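The Long Patience of Teaching a Robot to Pick Things Up

At seven in the morning the lab in Drornville sounds like a kitchen before the dinner rush. A compressor kicks in, someone drags a crate across the floor, and the first bin of the day gets filled. I came for an afternoon in October and ended up staying most of a week, and I'd go back tomorrow if they'd have me.

The project is called Nikedness (I asked three people why and got three shrugs), and it belongs to Skesent, a small company that wants robot arms to handle whatever you put in front of them. Lots of groups want that. What grabbed me about this one is how much of its energy goes into the part most articles skip, the collecting. Before a learning system can guess where to grab a shoe, it needs to have been shown a whole lot of grabbing, good and bad, and that record has to come from somewhere. At Skesent it comes from a real arm, all day long, reaching for real stuff.

Each reach is called an attempt. The cameras record the bin, the arm goes in, the fingers close, the arm lifts, and the software writes down whether anything came up. A good day gives the team 300 attempts, and the set they were building when I visited was meant to reach 4000. I did the math on the back of my notebook and it sounded easy. Then I watched the arm spend a quarter of an hour failing to lift a bath sponge, and I stopped doing math.

The failures get saved too! I hadn't expected how fond everyone would be of them. There's a folder of near misses, where the fingers touched the object and pushed it an inch, and engineers pass those clips around the way other people share vacation photos. A system trained only on clean lifts gets overconfident, one of them told me, and starts closing its hand on air. Give it plenty of slips and it learns to tell a decent chance from a lousy one.

Then there's the question of what to put in the bin, which may be the best job in the building. The object library lives on steel shelves in the hallway and holds 123 things. Some came from a dollar store, some from desk drawers, one or two from the back seats of cars. Every object has a number on a strip of tape and a line in a spreadsheet with its weight, its size, and a column headed "Trouble," where people type whatever they feel like. "Rolls." "Sheds." "Fine until it isn't." A scarf has the longest entry, five lines, and whoever wrote it was clearly having a bad afternoon.

A program called Chae draws up the menu for each session. It picks the objects, says how many go in together, and tells the operator when to dump them out and start over. People are bad at being random, it seems. Left to ourselves we set things down neatly, labels up, with a polite gap between neighbors, and the robot would learn a world where everything is polite. So the operators tip the objects in from a tub and leave them however they land. I got to do it twice, and both times I had to stop my hands from straightening things.

Clutter is where grasping gets interesting. An object sitting alone on a flat surface is a fairly friendly problem by now, but pile a few together and every one of them changes its neighbor's odds. The soft thing hides the edge of the hard thing. Something round is tucked into a corner where one finger can't get behind it. I spent a happy hour leaning over the safety rail during one run, picking my own target each time and betting against the machine. My eye kept going to the sunglasses, lying open with one slender temple up against the back wall, and I couldn't settle on how I'd take hold of them with just two metal fingers. The shaggy duster beside them, all blue and white and lavender-gray, bothered me for the opposite reason: you could grab it nearly anywhere, but it was lying over one edge of a flat patterned box, and who knows what comes up with it?

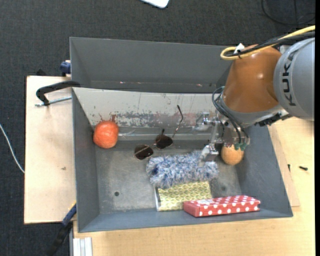
Bins are a bigger deal in this work than I would have guessed. Walls give the arm something to avoid and the objects something to lean on, and a model that has never dealt with walls tends to go to pieces the first time it meets one. The sloping metal sides of this one send round things wandering, and the red-orange fruit over on the left has ended up against the corner, about as awkward a spot as a bin can offer. Even the scuffs on the floor and the chipped paint on the back wall are welcome as far as the vision people are concerned. A spotless bin teaches the cameras about spotless bins, and the places these arms might work someday won't have many of those.

Labeling happens upstairs, after lunch, with the blinds half down. The software catches most outcomes by itself from the width of the closed fingers, but thin objects fool it, and so do double picks, so every doubtful attempt gets a human look. I sat in on a stack of 130. You see a still from before and a still from after, you press a key, you move on. By the thirtieth I was talking to the screen. By the sixtieth I'd found two mistakes in the automatic labels and felt like a detective.

Does all this collecting pay off? The team retrains overnight once a week, and the morning after is the closest thing they have to opening night. I was there for one. The new version went for the bath sponge from the side, squeezed, and carried it over to the next bin on its first try, and there was a real cheer, with coffee spilled. Its next attempt was a tape dispenser, which it knocked over and then knocked over again. Somebody went to check that the clip had saved.

They're adding transparent objects next, which scare everybody, since depth cameras tend to look straight through them. The shelf in the hallway already has a gap cleared for the newcomers, with blank tape on the edge waiting for numbers.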